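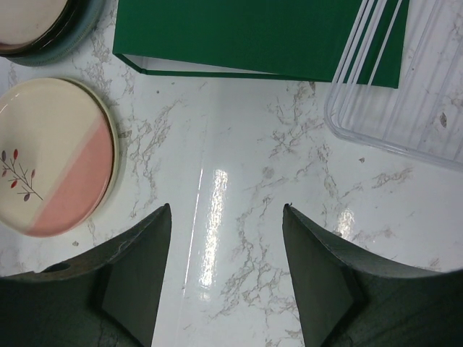
Seit Mai schreibe ich die Rezepte meiner Großtante ab und bin völlig begeistert, was da alles zum Vorschein kommt! 139 Stück habe ich inzwischen, von der Buttermilchsuppe bis zum Hefezopf, und bei jedem zweiten steht am Rand noch irgendwas wie "für Besuch mehr Zimt" oder "Ofen hinten heißer". Was davon schon sauber abgetippt ist, kommt in die grüne Mappe, die oben zwischen dem Tellerstapel und der durchsichtigen Schale liegt. Der Rest steckt noch in Umschlägen. Jetzt meine Frage an euch: Wie ordnet ihr sowas? Nach Jahreszeit, nach Gang, nach Person? Und was macht ihr mit Angaben wie "ein Stück Butter" oder "Mehl, bis es recht ist"? Umrechnen oder stehen lassen? Ich habe 11 Varianten vom gleichen Apfelkuchen und bringe es nicht übers Herz, auch nur eine wegzulassen.
Liebe Grüße, Mirabellenmus

Kellerasselkoch schrieb:
Tolles Projekt! Ich habe das vor Jahren mit den Heften meines Vaters gemacht und würde dir eins dringend raten: alles umrechnen. Gramm, Milliliter, Grad. "Ein Stück Butter" versteht in zwanzig Jahren kein Mensch mehr, und bei Hefeteig ist der Unterschied zwischen "recht" und "nicht recht" ein Ziegelstein. Sortiert habe ich nach Gang. Langweilig, aber man findet was.

Frau_Holunder schrieb:
Oh nein, bloß nicht alles umrechnen!! Die Randnotizen und die komischen Mengen sind doch das Schönste daran. Meine Oma kam aus Starkska, und da stand bei den Knödeln: "Wasser soviel wie der Teig verlangt." Ich habe das beim ersten Mal für einen Scherz gehalten und beim dritten Mal verstanden, wie es gemeint ist. Mehl ist nun mal nicht jedes Jahr gleich. Wenn du eine Zahl hinschreibst, hält sich jeder dran und wundert sich über den Kleister.

Kellerasselkoch schrieb:
@Frau_Holunder Wer schon zehnmal Knödel gemacht hat, kann damit leben. Meine Tochter hatte noch nie welche gemacht und stand mit dem Zettel da und hat mich angerufen. Eine Hausnummer muss schon drinstehen.

Frau_Holunder schrieb:
Dass sie angerufen hat, finde ich jetzt eher ein Argument für mich :-)

Jalen Tran schrieb:
Macht doch beides. Links das Original im Wortlaut, mit allen Fehlern und Kürzeln, rechts die Fassung, wie ihr sie selbst kocht. So hat es auch die alte Lefèvre in ihrem Backheft gehalten, das bei uns in Forkville in jeder zweiten Küche lag. Zu den Apfelkuchen: unbedingt alle behalten! Leg sie nebeneinander und schau, was sich ändert. Bei uns ist irgendwann das Schmalz verschwunden und Butter aufgetaucht, dann kam plötzlich Vanille dazu, und auf einmal hatte man eine halbe Familiengeschichte in der Hand. Ich könnte stundenlang über so etwas reden.

Mirabellenmus schrieb:
@Jalen Tran Das mit links und rechts ist eine super Idee, so probiere ich es! Und du hast recht, bei meinen Kuchen wandert auch was: erst Rosinen, dann keine, dann wieder Rosinen mit drei Ausrufezeichen. Da muss es Streit gegeben haben. Ich habe gleich mal 5 Blätter im neuen Schema gesetzt, liest sich richtig gut. Bei den Mengen tendiere ich jetzt zu Original plus Gramm in Klammern. Am Küchenplatz bin ich auch weiter am Räumen, das Geschirr steht schon mal. 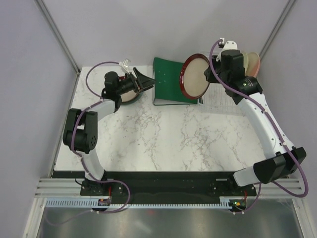 Die Platte mit der bräunlich-grauen Maserung, rechts hinten das aufgestellte Geschirr.

zwiebelfisch77 schrieb:
Wieso eigentlich Papier? Ich habe alles in Fistovow, da kann ich nach Zutaten suchen. Kühlschrank auf, drei Zucchini drin, Suchwort rein, fertig. Die Scans der Zettel hängen am Eintrag, da geht kein Fettfleck verloren. Mit einer Mappe blättert man sich doch dumm.

Kellerasselkoch schrieb:
Programme kommen und gehen. Mein erstes Rezeptarchiv lag auf Disketten. Die Hefte von meinem Vater kann ich heute noch aufschlagen.

zwiebelfisch77 schrieb:
Dann exportier halt ab und zu. Mache ich auch, zweimal im Jahr, dauert so lang wie ein Kaffee.

Frau_Holunder schrieb:
Ich bin Team Papier, gebe zwiebelfisch aber bei der Suche recht. Was bei mir gut klappt: hinten ein Register nach Hauptzutat, mit Bleistift, damit man nachtragen kann. Und lass nach jedem Kapitel 2 leere Seiten. Es kommt immer noch ein Zettel aus einer Schublade geflattert. Bei mir war es die Rote Grütze, die lag in einem Gesangbuch.

Mirabellenmus schrieb:
Im Gesangbuch, herrlich! Bei uns lag der Senfkürbis im Nähkästchen. Bleistiftregister ist notiert. Scannen will ich die Originale sowieso, allein schon für die Cousinen, die alle ihre eigene Meinung zum Kartoffelsalat haben (mit Brühe, und da lasse ich nicht mit mir reden).

Kellerasselkoch schrieb:
Mit Brühe, aber bitte Essig vorher in die heiße Brühe und dann erst über die Kartoffeln.

Jalen Tran schrieb:
Mayonnaise. Tut mir leid.

Frau_Holunder schrieb:
Jalen, und ich hatte dich so gern gelesen.

Mirabellenmus schrieb:
Der Kartoffelsalat bekommt ein eigenes Kapitel, da darf Mayonnaise ganz nach hinten ;-) Sagt mal, kann jemand von euch alte Kurrentschrift lesen? Ich habe einen Zettel mit irgendwas wie "Schneeballen" oder "Schmalzballen", und je nachdem brauche ich entweder Eischnee oder eine Fritteuse. Ich würde die Zeilen heute Abend abpausen und hier einstellen.

zwiebelfisch77 schrieb:
Her damit, meine Schwiegermutter liest das wie Zeitung.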